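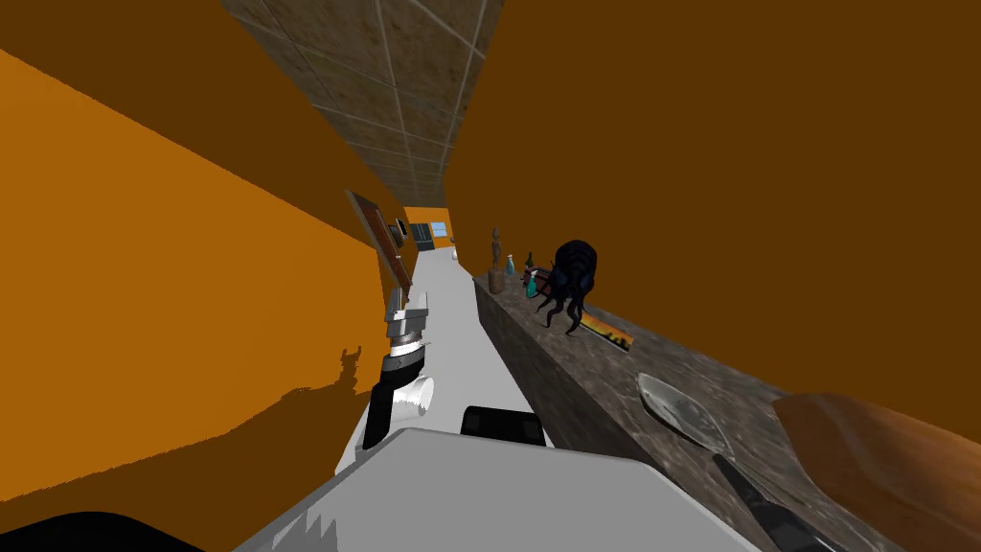
Computer rendering: a robot arm in an orange corridor

FOR IMMEDIATE RELEASE

Flurilance to Publish Morena Morelli's "The Winter Ferry to Drorncombe" in Print and as an Ebook

Jan 27, 2020 — Flurilance, the small press that many of our readers first met through its Matus line of family sagas, is very happy to share that Morena Morelli's new novel, "The Winter Ferry to Drorncombe," will go on sale in February. The book will come out in paperback and as an ebook on the same day, so readers who like to curl up with paper and readers who carry their whole library on a phone can start chapter one together.

The story follows two sisters, Ada and Tess Merrick, who come home to the island town of Drorncombe to sell their late father's bookshop and find that the back room is full of letters he never mailed. There are 17 of them, each addressed to a different person in town, and the sisters spend one long, cold winter carrying them from door to door. Some are welcome. A few are very much not! It is a gentle book for the most part, though the chapter with the harbor pilot made more than one person in our office put it down for the evening and go call their mother.

"I started with the ferry, and for the longest time that was all I had, just a boat that ran late and the people who grumbled on it," said Morelli. "Then one of them turned out to be carrying a letter, and I wanted to know who it was for. I wrote the first draft in 130 days, and then I spent far longer than that fixing it."

Rosalba Sartori, who edited the novel for Flurilance, remembers reading the opening pages on a train and missing her stop. "Morena writes about small places the way people who love them talk about them, complaints and all," said Sartori. "We went back and forth over the ending quite a bit, and I lost that argument, and I am glad I did."

The paperback runs to 300 pages, with a cover and a hand-drawn map of Drorncombe by Kamol Nilsuwan. The map is in the ebook too, and it can be enlarged on a tablet so that the street names are easy to read. The ebook will be offered in EPUB and PDF, and anyone who buys the paperback directly from Flurilance will get the digital copy at no extra charge.
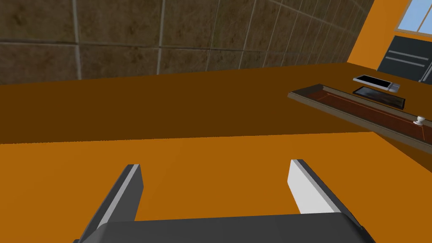
Sample Chapters and Reading Groups

The first two chapters are free to download from the Flurilance website starting today, with no sign-up needed. Reading groups may also ask for a discussion guide, put together by Mirko Pellegrini, with questions for each part of the book and a recipe for the almond cake that Tess keeps burning. Groups that order 30 or more paperbacks can invite the author to join one of their meetings by video — please write early, as her evenings are filling up.

Reviewers and booksellers who would like an advance copy, in print or digital form, are warmly invited to contact Cosimo Donati in the Flurilance publicity office. Please tell him which format you prefer and, for print copies, include a full mailing address.

###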